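Beten grip fault

The Beten grip fault is a failure of force control in the Beten two-finger gripper, an electric gripper for light table work. It was first reported at the Laledari workshop in November, during trials in which a robot arm moved glass vases with cut flowers. When the fault occurs, the fingers lose part of their holding force while the arm is moving, and the controller continues to show a normal grip.

Background

The gripper was designed by Efraín Pacheco for objects that are easy to break. It closes until the motor current reaches a set limit, and then it holds this value. A glass vase is a difficult object for such a method, as the wall is smooth and the flowers put much of the weight above the fingers.
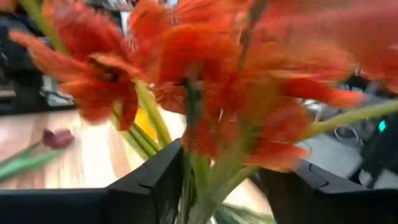

The workshop log has 26 lifts with the same program. In eight of them the vase slipped downwards between the fingers, and one vase broke on the floor. No person was hurt. The slips came mostly at the start of a fast sideways movement.

Cause

Manouchehr Taheri, who studied the log, found that the controller saved the current limit only once, when the fingers closed. If the supply voltage dropped for more than 12 milliseconds, the limit was set back to a lower value and no alarm was given. An earlier explanation, that the finger surfaces were worn, is still repeated in some manuals of the Chettiar arm.

Correction

A new version of the controller software was published on June 23, 2024. It reads the limit again before every movement and stops the arm if the value is changed. Older units without this version should be used only at low speed, and people should stay outside the reach of the arm.

See also

Celley stop test
Grip force control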